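Okay, so I have finally done something with the small tools, and I am unreasonably pleased about it.

If you've been reading for a while you know the situation. Everything little and pointy lived in a cookie tin. Tweezers, bits, that weird tiny wrench that came with a shelf, all of it in one tin, and whenever I needed one thing I had to dump the whole lot onto a dish towel and paw through it. Last August I spent an entire evening hunting for a bit I needed to open a remote control and then found it in my coat pocket.

So I bought a tool roll! It's from Skurkico, it's black with orange edging, and it cost me 18 dollars with shipping. I went back and forth between that and a hard case from Grustamby for way too long (the hard case has a nicer latch, but it won't squash into a drawer, and my drawers are already a disgrace). The roll won.

Then I got everything out on the two cream tables and just looked at it all for a minute. The bits were already in their elastic slots because I couldn't wait, but the two pairs of black tweezers were still lying out loose, and the back row was a jumble of stuff waiting its turn — plastic bags, a white bottle with a yellow label, the wire file organizer, some long pink strips I keep moving from place to place. 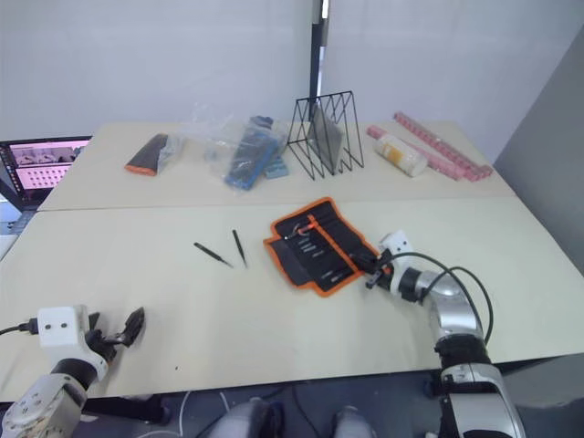 Siddiqui left a comment under my last post saying that a roll is lovely until the day you pick it up by the wrong end, and that the fix is to keep the fold-over flap tucked down before you roll so the bits can't slide out the top. Also that tweezers should go in last, tips down, or you'll stab yourself reaching for a screwdriver. Both very good points, and I'd already managed the first one the wrong way. Bits all over the floor. I was picking them out of the rug at 11 at night.

So, the flap. It's a piece of the same black fabric with the orange edge, and it folds down over part of the pockets. When the thing is new it does not want to lie flat at all. Mine kept springing up and bunching, and I had to open it and smooth it and fold it again 3 times before it started to behave.

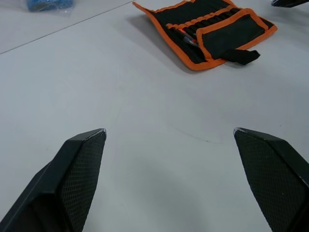

The roll partly open, flap folded over some of the pockets.

My sorting system, if you can call it that, is by how often I swear while looking for something. The little screwdriver bits get the best slots. Anything with a handle goes toward the middle so the roll has a bit of a spine to wrap around, and the stuff I use once a year can go at the ends. I tried doing it by size first and it looked gorgeous, but I could never remember where anything was.

The other thing I'd say is to do this on a big clear patch of table, bigger than you think. Pushing the two tables together made such a difference, even with

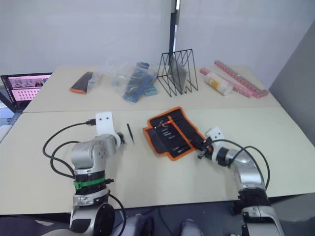 the seam down the middle, which does like to swallow tiny screws. I keep everything on the front table while I'm working and leave the back one for things I haven't decided about yet. The undecided pile is always larger. I've had a bag of mystery parts from a Plerninia lamp on there since I moved in, and I don't even own the lamp anymore!

I also tried closing the roll from each end to see which way I liked better. Starting from the end with the fewest tools gives you a tighter bundle, I think, but it's harder to get going because the fabric is soft and wants to curl back on you. Starting from the heavy end is easier and comes out fatter. I'm going with fat.
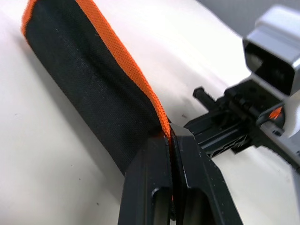 Orange binding along the edge of the black fabric.

The cookie tin is washed and back in the kitchen, where it may even get to hold cookies. Next up is the undecided pile, and if anyone has a clever way to store long floppy strips of things without folding them, please tell me in the comments.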